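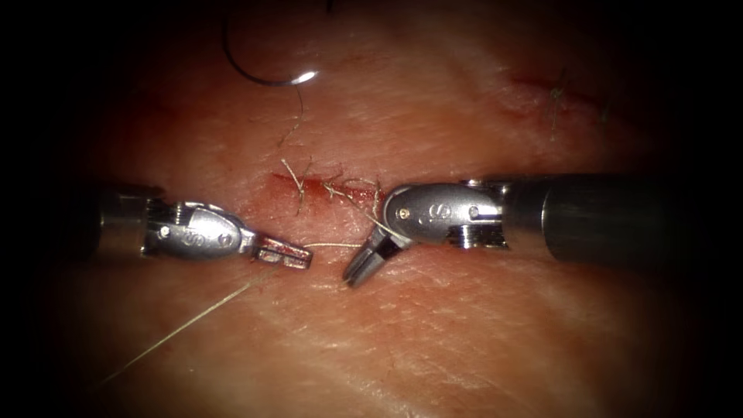 1/ Reading order for the Stilldale books

Three people asked this week, so it goes in one thread. There are four novels and one novella. Publication order and story order differ in one place only.

2/ Book one is Bravport. It covers a single school year and ends at the ferry landing. It can be read alone. The epilogue in the first printing was cut from later ones, and the ebook follows the later text.

3/ Book two is Wutbridge. It opens the same night, with no recap. If you don't remember who had the car keys at the end of Bravport, reread the last two chapters first. The whole plot depends on it.

4/ The novella, Balogh, came out after book three but takes place between chapters 18 and 19 of Wutbridge. It is 40 pages long. Read it after Wutbridge. Reading it in its "correct" slot gives away who wrote the letter.

5/ Book three is The Lower Road. Narration switches from first person to alternating first person, Ines and Cal. Chapter headings carry the name of the speaker in print. In the ebook the headings are sometimes dropped on older readers. Update the file before you start.

6/ Book four is Stilldale, same as the series. It runs 464 pages in hardcover and is the longest of the set. It starts in August, one day after The Lower Road stops.

7/ Length, for those planning: Bravport is just over 300 pages. The Lower Road is close to that. Wutbridge is shorter than either and reads fastest.

8/ Editions. The paperback of Wutbridge has 2 states. The earlier one has Cal's brother as Martin in chapter six and Marcus everywhere else. The later one is corrected. There is no other difference in the text, so don't pay extra.

9/ Audio. Bravport and Wutbridge share one narrator. The Lower Road uses a pair, one for each point of view. Stilldale goes back to the original narrator for both voices. Balogh has no audio version that I can find.

10/ Content. The first two books are fine for most teen readers. The Lower Road has a car accident and a long hospital section. Stilldale has a breakup that takes up most of the middle third and some drinking.

11/ On the ending: no spoilers in replies, please. Tamara Bucur has a chapter-by-chapter timeline that includes every flashback, and it is marked for people who have finished all four. Ask her for it.

12/ Short version: Bravport, Wutbridge, Balogh, The Lower Road, Stilldale.

13/ Correction to 4/. The novella sits between chapters 17 and 18 in the paperback. The hardcover numbers the prologue as chapter one.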